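Print this page | E-mail this page

Open Evening at the Bestton Shared Workshop

I drove out to Bestton on a Tuesday to see the hand-held gripper that the Tillano build group has been putting together. The workshop opens its doors to visitors one evening a month, from six until nine. Entry is free, and there is parking behind the building if you get there early.

The main room is one large open space with rows of benches. Members pay for a shelf and share the larger tools. The Tillano group has had its shelf for a little over a year and meets on the same night as the open evening, so visitors get to see ordinary work going on and can ask questions while it does.

The project is a gripper you carry in your hand. A person holds it, does a household job with it, and a camera on the tool records what the fingers do. The recordings are used later to train an arm. The group does not have the arm running yet. They have the base plate, two of the motors and a power supply, and the rest is planned for the spring.

The gripper itself is further along. It has a white plastic body and two black curved fingers, held on with round black hex-socket screws. The fingers are on their fourth version. The first ones were straight and could pick up a block well enough, but slid off cloth. The group bent the shape inward so that the tips meet first, and they have kept to that since. A set of fingers takes 23 hours to print on the older of the two printers, so changes are saved up and made together.

Cloth is the job they are working on now. They pinch a piece of fabric, lift it, and lay it back down over a larger sheet spread on the table.

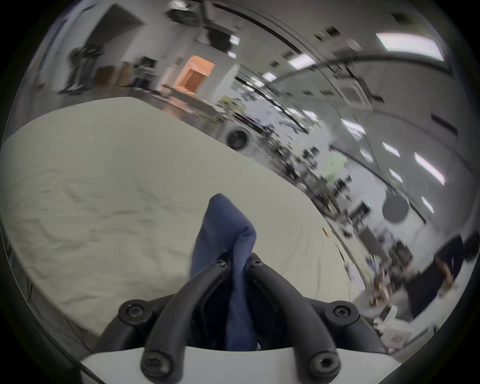 I was allowed a turn. The tool is lighter than I expected, and the trigger needs a firm pull. Picking up one layer of fabric without taking the one under it is harder than it sounds. I managed it on my third try and then not again for some time. The advice I got was to come down at a slant, close slowly, and watch the tips – not the cloth.

The log for the fabric work stood at 1383 recordings when I visited. A fair number will be thrown out. The usual faults are a hand moving too fast, a grip that closes on air, or poor focus. Sorting them is done at home during the week.

The parts for one gripper come to roughly $80 without the camera. Most of that is the screws, bearings and spring, which are bought in small packs and cost more that way. The group has a parts list and will give you a copy if you bring a memory stick. The drawings are labeled Gajewski, after the name they gave the first version, and the label has stayed on every file.

The wiring was the weak point that night. A connector at the base of the grip kept working loose, and an hour went to taking the body apart and putting in a longer cable – the new one was still being tested when I left. I would have liked to see the recordings played back, but the laptop was needed for that.

There is a second build going on under the name Cloltby, a small sorting belt for nuts and washers. I only had a few minutes with it. It runs at one speed and stops when two parts arrive together. I plan to look at it properly on my next visit.

Visits are limited to 12 people at a time, and you sign in at the front desk. Wear closed shoes. The coffee machine takes coins only. Anyone who wants to try the gripper should come before seven, as the table gets busy after that.

Last updated: April

Contact | Copyright Bestton Workshop Visits | Back to top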